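How to book an airport transfer for a group, step by step

In our office I am the person who arranges the cars when guests come. We are in Jenholm, and most of our visitors land at Gasedport, so the road between the two I know very well by now. When I started I made many mistakes with the bookings, and I wrote this page for colleagues who must do the same work. It can also be useful if you plan a family trip or a wedding.

Step 1. Collect the flight details

Ask every traveler for the flight number, not only the arrival time. A driver can follow a flight number and see a delay. With only a time he will come at that time and wait, and the waiting is then on your bill.

Put everything in one list: name, flight number, terminal, mobile phone with the country code, number of large bags. Write the name the way it should stand on the sign. Some guests use a short name at work and have a different one in the passport, and they walk past the sign because they look for the other one.

Step 2. Count the bags before you count the people

A sedan takes three passengers on paper. With three large suitcases it takes two, and the third person sits with a bag on the knees. A van with eight seats is comfortable for six people who come from a long flight. Ask also for golf bags, strollers, sample cases and musical instruments. Send the numbers to the company in writing and let them choose the vehicle.

Step 3. Decide who rides together

If two flights land within 45 minutes of each other, I put the guests in one car. If the gap is longer, I book two. It costs more, but a tired guest who sits an hour in the arrivals hall will remember it through the whole meeting.

Look also at where each person sleeps. Last May we had a group of 17, and part of them stayed at the Tostel by the station while the others were in a guest house on the hill. I had mixed them in the vans by arrival time only, so each van had to make both stops. Now I write the hotel in the list next to the flight.
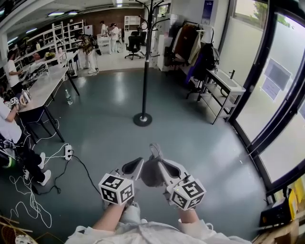
Step 4. Ask for a fixed price

Request the quote by email and ask that it includes tolls, airport parking, the waiting time and the night supplement. The words "from" and "starting at" in front of a price mean that you don't have a price yet.

For the group in May I asked two companies. One gave me a low number for each vehicle, with extras to be added later. The other one, Ryu, gave 467 for the complete job, return trip included. When I added the extras to the first offer it was the more expensive one.

Check these points in the quote:
How many minutes of waiting are free, and from when they count (landing or booked time)
Until when you can cancel without a fee
If child seats are included
If the price changes after 10 p.m.
How you pay, and if the invoice can go to the company address

Step 5. Fix the meeting point

"At arrivals" is not enough. At Gasedport there are 2 exits from the baggage hall and they are far from each other. Choose a point that does not move, for example the information desk, and write it the same way to the driver and to the guest. I no longer use a coffee shop as the meeting point — the one we used closed, and my old message was still in the phones of our guests.

Step 6. Send one short message to each guest

Send it the day before the flight. I write only this:

Your driver waits at the information desk with a sign with your name. The car is booked and paid. If you can't find the driver, call this number. The ride to the hotel takes 50 minutes.

Put the phone number on a line alone, so it can be tapped. Long messages with directions and dinner plans can wait until the guest is in the hotel.

Step 7. Confirm with the dispatcher

Call the afternoon before and read the list aloud, line by line. Let the dispatcher repeat the flight numbers to you. Ask for the night phone number too, as the office number is often not answered after 6 p.m. The driver's name and mobile normally come in the evening. If they have not come by 8 p.m., call again.

Step 8. The return trip

People prepare the arrival with care and forget the departure. Count back from the flight: two hours at the airport, then the ride, then 15 minutes for loading the bags. In the morning between 7 and 9 the road out of Jenholm is slow, and I add another half hour.

Write the pickup times on a paper at the hotel reception also. Guests change their plans at dinner, and the receptionist is the one they tell.

Tips for the driver

If you want to include the tip, say so when you book and tell your guests that it is done. Otherwise some will give twice and some will ask you in the lobby what is usual. With us it goes on the invoice.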